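Intro to Automation, Unit 2
Handout: Our visit to the Lehtinen demonstration room in Vusdale

Welcome back, everybody! I promised you something in writing after our trip, partly because it was noisy in the hallway and I know the folks at the back missed a good deal, and partly because some of it will come up again when we get to the gripper lab in January.

Our host was Jhun Sebastian, who was generous with his time and let us stay well past the end of the morning slot. He began with the point I keep making in class (I did not pay him to say it!), that an arm knows where its own joints are and knows very little about anything else. Whatever it learns about the table, the box or the part has to come in through a sensor, and at Lehtinen much of that work falls to a small camera mounted down by the gripper.

Please go over these terms before our next meeting:

Wrist camera: a camera that rides along with the gripper, so its view changes every time the arm moves.
Fixed camera: one that stays put and looks over the whole table.
Grid mat: a flat sheet printed with squares of one known size. Since we know the squares are all equal, the way they shrink and slant in the picture tells us how the camera is tilted.
Occlusion: one thing hiding part of another. A box will do it, and so will the gripper itself.

The task Jhun set up, which they call Gillora in the shop, was reaching toward an open cardboard box without bumping the walls. The team had planned 200 runs for that week, and we got to stand and watch 22 of them, which is more patience than I expected from any of you at that hour.

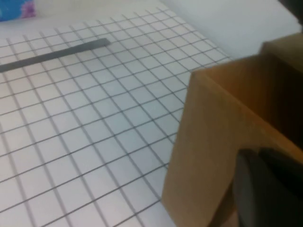
Figure 1. Wrist camera view of the grid mat, with the cardboard box at right and a gripper finger close to the lens.

Look at how the squares crowd together toward the far side of the mat, and how the front panel of the box covers part of the grid. Then sketch the same table as a fixed camera straight overhead would show it. One page is plenty, and neatness counts less than getting the lines parallel.

Read section 2 of the Plornurdale packet as well, and bring your sketch to class with your name on it, please!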